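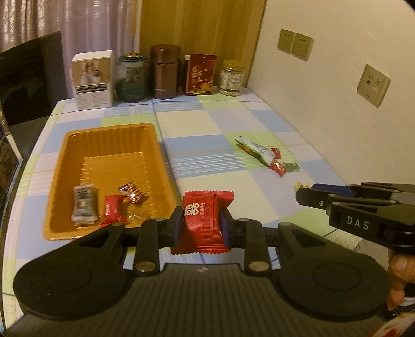

Ticket: Greiferöffnung rechts bleibt beim Aufnehmen hängen, Arm drückt beim Abspielen zu früh zu
Projekt: Waaka, Aufgabe „Süßes in die Schale“
Eröffnet von: Svenja Gerlach
Eröffnet am: 30. August 2026
Empfänger: Trasbridge Support
Software: Janeo Recorder, Janeo Replay
Priorität: hoch (Abspielen am Arm gestoppt)
Status: gelöst, Nachbeobachtung läuft

Fehlerbeschreibung

Hallo zusammen,

erst mal: Die Aufnahmen mit den beiden Handgreifern laufen traumhaft, wir haben an einem Vormittag mehr geschafft als früher in einer ganzen Woche! Umso mehr ärgert mich das hier.

Beim Abspielen am Zweiarmsystem fährt der rechte Arm die Bahn sauber nach, Position und Drehung passen wunderbar. Nur die Finger machen nicht mit. Wo in der Aufnahme weit geöffnet wurde, geht der Arm gerade mal gut halb auf, senkt sich so über die Schale und setzt mit der Fingerspitze auf der Ware auf. Bei Episode 762 hat er eine Bonbontüte flachgedrückt und dann weitergeschoben, bis die Kraftüberwachung ausgelöst hat. Verletzt wurde niemand, der Arm stand sofort. Ich habe das Abspielen trotzdem für alle gesperrt, denn wir haben öfter Besuch im Raum.

Links ist alles in Ordnung.

Was ich schon probiert habe:
- Recorder beendet und neu gestartet, keine Änderung
- beide Greifer ab- und wieder angemeldet, keine Änderung
- anderes Kabel rechts, keine Änderung
- Episode im Replay ohne Arm laufen lassen: die Öffnungskurve rechts ist oben glatt abgeschnitten, wie mit dem Lineal

Das Letzte finde ich richtig spannend. Unten sieht die Kurve völlig normal aus, man erkennt jedes kleine Nachfassen. Erst oberhalb eines bestimmten Wertes kommt nichts mehr.

Anhang: Log von 762, Kurven beider Seiten, Profilordner.

Viele Grüße
Svenja Gerlach, Vutton

Antwort Trasbridge, erste Rückfrage

Hallo Svenja,

danke, das ist ein Ticket zum Einrahmen! Eine abgeschnittene Kurve spricht für eine Grenze in der Software und eher gegen einen Wackler am Sensor. Bitte einmal so messen:

1. Im Recorder die Rohwertanzeige einschalten (Menü Greifer, dann Diagnose).
2. Rechten Greifer ganz schließen, Wert notieren.
3. Ganz öffnen, Wert notieren.
4. Beides links wiederholen.
5. Danach dieselben Werte aus der gespeicherten Episode auslesen, also aus der Datei und nicht aus der Anzeige.

Arm dabei bitte stromlos lassen.

Messung Vutton

Erledigt, und es wird immer besser. Schließen ist auf beiden Seiten unauffällig, in der Anzeige wie in der Datei. Beim Öffnen:

Links, Anzeige: 3.000
Links, Datei: 3.000
Rechts, Anzeige: 3.000
Rechts, Datei: 1.769

Der Sensor rechts kann also alles, was er soll! Irgendwo auf dem Weg in die Datei geht es verloren. Ich habe quer durch die Episoden der letzten Sitzung geschaut und finde rechts nirgends einen höheren Wert als 1.769. Die Episoden aus dem März haben das Problem nicht, da kommen beide Seiten bis ganz nach oben.

Noch eine Beobachtung: Beim langsamen Öffnen fühlt sich der rechte Greifer mechanisch genauso an wie der linke. Kein Haken, kein Spiel an den Gelenken, die blauen Fingerauflagen sitzen fest. Ich habe beide mindestens zehn Minuten lang auf- und zugemacht (macht übrigens süchtig).

Antwort Trasbridge, Ursache

Wir haben es. In eurem Profilordner liegen für die rechte Seite zwei Kalibrierungen, eine aktuelle und eine aus einem Einrichtungslauf, bei dem der Greifer nicht ganz geöffnet worden ist. Deren Obergrenze steht auf 1.769. Die Diagnoseanzeige liest den Sensor direkt, der Schreiber begrenzt vorher auf das Profil. Und seit dem letzten Update sortiert der Recorder die Profile nach Namen statt nach Datum und nimmt das erste, bei euch leider das alte.

Das ist unser Fehler. Ein Profil mit einem so kleinen Bereich hätte der Recorder gar nicht annehmen dürfen.

Bitte so vorgehen:

1. Recorder beenden.
2. Altes Profil rechts aus dem Ordner nehmen und woanders sichern.
3. Recorder starten, Kalibrierung rechts neu durchführen. Beim Öffnen bis zum Anschlag gehen und halten, bis der Balken grün wird.
4. Links ebenfalls neu kalibrieren, damit beide Profile vom selben Stand sind.
5. Kurze Probeaufnahme am Tisch: Finger weit öffnen, über die Schale fahren, schließen, ein Teil anheben, wieder ablegen.
6. Dateiwerte mit der Anzeige vergleichen. 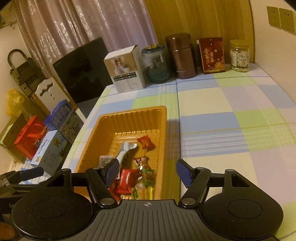

Probeaufnahme nach Neukalibrierung

Läuft! Rechts geht die Kurve in der Datei jetzt bis 3.000, und oben ist sie schön rund. Ich habe den ganzen Ablauf mit der orangen Schale auf der karierten Decke wiederholt, mit kleinen Bonbons und mit größeren roten Packungen, damit wir enge und weite Griffe drin haben. Datei und Anzeige stimmen auf beiden Seiten überein.

Danach Replay ohne Arm, dann mit Arm in langsamer Fahrt und leerer Arbeitsfläche, dann mit Ware. Der rechte Arm macht vor dem Absenken ganz auf, greift die Tüte am Rand und stellt sie richtig sanft wieder hin. Wir haben geklatscht, ich gebe es zu.

Zwei Fragen hätte ich noch:

a) Können wir die fehlerhaften Episoden retten?
b) Gibt es eine Möglichkeit, dass der Recorder so etwas künftig meldet?

Antwort Trasbridge

Zu a) Leider nein, zumindest rechts. Alles oberhalb der Grenze wurde beim Schreiben verworfen und lässt sich aus der Kurve nicht zurückrechnen. Theoretisch könnte man die Öffnung aus dem Kamerabild schätzen, die Finger sind ja darin zu sehen, aber für das Abspielen am echten Arm geben wir das nicht frei. Bitte die Episoden als gesperrt markieren. Die linke Seite ist vollständig und darf einzeln verwendet werden.

Zu b) Ja, kommt mit dem nächsten Update. Der Recorder lehnt dann jedes Profil ab, dessen Spanne zwischen geschlossen und offen zu klein ist, und er zeigt beim Start an, welches Profil geladen wurde. Zusätzlich warnt Janeo Replay, wenn eine Kurve länger exakt auf demselben Höchstwert liegt und dieser unter der Obergrenze des Arms bleibt.

Bis dahin bitte vor jeder Sitzung Schritt 6 wiederholen.

Abschluss Vutton

Episoden sind markiert, Sperre am Arm ist aufgehoben. Die Kraftschwelle lassen wir vorerst auf dem niedrigen Wert, mit Süßigkeiten braucht man wirklich nicht mehr. Den Dateivergleich habe ich oben auf unsere Startliste gesetzt, gleich nach dem Freiräumen des Armbereichs.

Wir nehmen jetzt neu auf, Ziel sind 1.000 Episoden mit beiden Händen. Ticket bitte noch offen lassen, bis das Update bei uns drauf ist. Riesigen Dank für die schnelle Hilfe!

Svenja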